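Packing, still. Tea at 6, then upstairs to the workroom with the good scissors, which I lost inside of four minutes.

The rule I set last month was that nothing leaves the room until it has been in a box, and nothing goes in a box until it has been looked at. A fine rule. It has cost me two evenings on a drawer of cable ties. I own 300 of one size, unopened, from a period when I must have believed I'd be asked to bundle something large.

The Grerkenthorpe order came up first, being the oldest and the one they've written to me about twice. It's one small box that has to go inside one bigger box. You would think there was nothing to say on the subject. But Jatstead, who supply my cartons, sell them in sizes that have never met each other. The small one goes in the medium with a hand's width of nothing on each side, and goes in the small-medium only if you're prepared to lean on it. I went with the medium. Then I stood there deciding about paper. Then I went downstairs for toast.

I've become a person with opinions about flaps. Folded all the way out, they stay put and you can get at the inside, but the box takes up twice the table. Folded halfway, they drift back in slowly while you're looking elsewhere, like a cat that wants your chair. I'm an all-the-way-out person now. I wasn't in January. In January I was holding them down with my elbows and writing in here that my back hurt.

Letter from Pridmont about the shipping rates. They go up by 40 cents a parcel, and the letter thanks me for my loyalty, a quality I didn't know I had shown. I did the sum on the back of it. So far this year I've sent out 516 parcels, so the loyalty comes to a bit over two hundred dollars. I put the letter in the tray with the other letters that thank me.

Things found while looking for the scissors: a roll of tape with no visible end, the other roll of tape I bought because of the first one, a bill from the dentist (paid, thank God), and a label addressed to somebody in Wan that I'm nearly sure went out in the spring with a different label on it. I've decided not to think about the one for Wan. If they'd wanted it they would have said.

Scissors were in my back pocket.

It's strange how much of this job turns out to be waiting for a surface. I cleared the table at lunch, completely, wiped it and everything, and by three it had a mug, two pens and a bag of packing peanuts on it. I don't use packing peanuts. I have a firm position on packing peanuts. I moved them to the stairs, where I'll step on them tomorrow.

Also the question of what goes in first. My mother packed a suitcase shoes first, always, and said anyone who did otherwise deserved their shirts. A box doesn't work that way. You want the thing standing up straight in the middle with its feet under it, lowered in from the top, and then you want to let go without it tipping over. The letting go is where I lose them. I get it in beautifully, take my hand away, and it leans on the side like it's waiting for a bus.
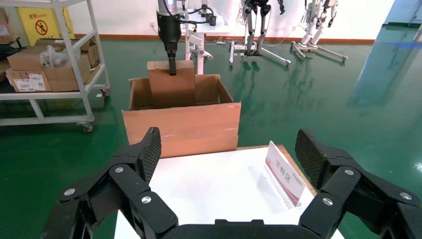 One brown box going upright into another, flaps out all the way, as God and I prefer. I'd like that sort of grip from above. The table is nice too, white, with a wooden edge, and the only thing standing on it that I can make out is a sign: 下料区, unloading area. I want one. I'd put it on the kitchen counter and see whether the groceries took the hint. Three boxes stacked on the cart at the left, labels on, with a plastic bag sitting on top of one of them, so I'm in good company there.

Wheels on the shelving, though. I keep coming back to that. Mine is screwed to the wall, and whatever I need is on the far end of it.

Finished the Grerkenthorpe box at 9:20. Taped it, weighed it, wrote the address in capitals, and found the packing slip underneath the scale. Opened it again. Taped it again. It now has more tape than box and will need a saw at the other end.

Tomorrow: the next four, the post office before noon, and ask Jatstead whether they'll take back the small-mediums. Buy bread. Move the peanuts.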